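Cardboard as a bench cover -- what weight?

trellick_m
Looking for a sacrificial cover for aluminium extrusion benches. Narnura sell a 700 mm wide roll. Does single wall lie flat? 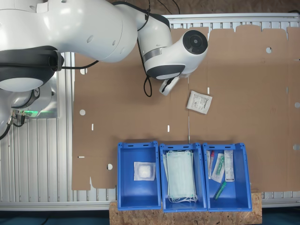
Brown board on the extrusion table

ostler69
Single wall curls once the air gets damp. I'd use double wall, cut across the flutes.

trellick_m
Jendow quoted 270 for a pallet of double. Too much for something I bin monthly.

pinfold
Disagree with ostler69. Flute direction matters more than wall count. Small packets sit fine on mine, creases and all.
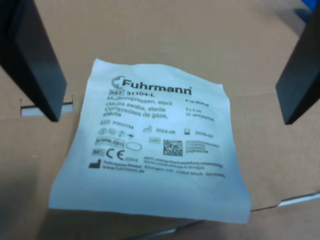
Gauze swab pouch on board

ostler69
Light packets, yes. Try dragging a vice over it.

trellick_m
No vices here. Ordering the Narnura roll, will report back in February.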